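Do you need the top tier?

The new Plonine price list landed in July 2020, and the spread between levels is wider than last year. The Miteo 3 is $1,868 a pair. The Miteo 5 adds $214, and the charger is another $200 if the clinic doesn't bundle it. Ask whether it does, and get the answer on the quote.

What do you get for the extra $214? According to the brochure, "richer listening in dynamic environments." I have read that line several times and still couldn't tell you what it means at a dinner table. The spec sheet is more useful. The 5 has more processing channels and an extra wind setting. The microphones are the same, the battery is the same and so is the shell. If you walk a dog on a windy beach every morning, fine, maybe that's worth paying for. Most of us watch TV and talk to one or two people at a time.

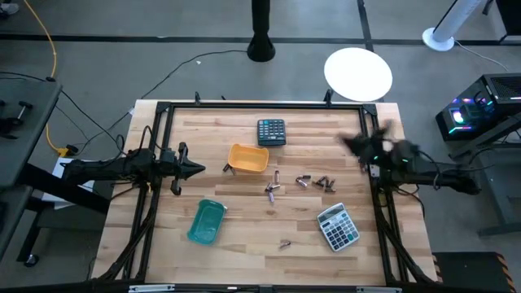
A calculator on the tabletop.

Ona Ķēniņš wore both levels back to back, 21 days each, and wrote to us afterward. She liked the 5 a little better in her car and couldn't pick a favorite anywhere else. One person's ears prove very little - but I'd take her notes over the brochure.

The Edel clinics are pushing the 5 hard and will tell you the lower model is "entry level." It's the middle of the range. Dierckx fits both and has a longer trial period, though you pay for the ear molds up front and don't get that money back.

My advice is to try the cheaper pair first, in the loudest place you go to regularly, and keep the return date somewhere you'll see it. A new version is supposed to come out in October. They said that last year too.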